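Care of Household Footwear: Notes on the Spring Review

17 Mar 2020

The household at Vurnbridge conducts a review of its footwear twice each year, once in spring and once in July. The present entry records the procedure for the benefit of readers who inquired after the previous post on coats and scarves.

All footwear is brought from the hall closet to the table, one item at a time. Each is examined for condition and assigned to one of three places: the hall shelf, the storage box, or the bag for donation. A decision is made before the next item is taken up. In earlier years everything was laid out together, and the review regularly extended past supper.

Laced shoes require the most attention. The laces are loosened from the top downward and drawn out completely if they are to be washed. White laces are soaked in a basin with mild soap, rinsed, and hung over the bath rail. Leather uppers are wiped with a damp cloth and left to dry away from the radiator. Small ventilation holes are best cleaned with a soft, dry toothbrush.

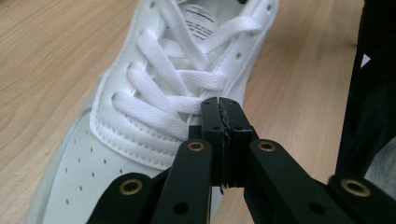
Kirsten Þrastardóttir wrote in response to last year's notes that she no longer removes laces at all. In her experience a brush and a little soap are sufficient, and relacing a pair evenly takes longer than the washing. Her method has been tried here on two pairs and found acceptable for light soiling. It is not recommended after a wet walk, as grit remains beneath the crossings.

Sandals are reviewed last. They will not be worn for some months, but a strap that has begun to pull away is more easily repaired in March than in the first warm week, when the repair counter at Kalard is occupied. The footbed is wiped, the straps are checked by hand at each point of attachment, and a thin coat of neutral cream is applied to leather. Sandals are stored flat, soles down. 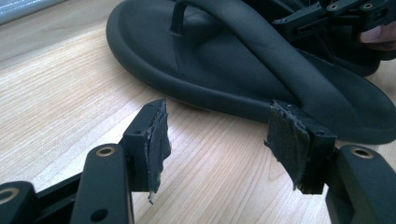
Should leather sandals be kept in plastic bags over the winter? Paper or cotton is preferable, as leather stored in sealed plastic may develop mildew.

The storage box is lined with plain packing paper, and a list of its contents is taped inside the lid. The list for this spring comes to 11 pairs, including the rubber boots that Nanna Vigfúsdóttir has asked to have back before July. The donation bag will be delivered to Pustesside when the hall shelf has been washed and the remaining shoes returned to it.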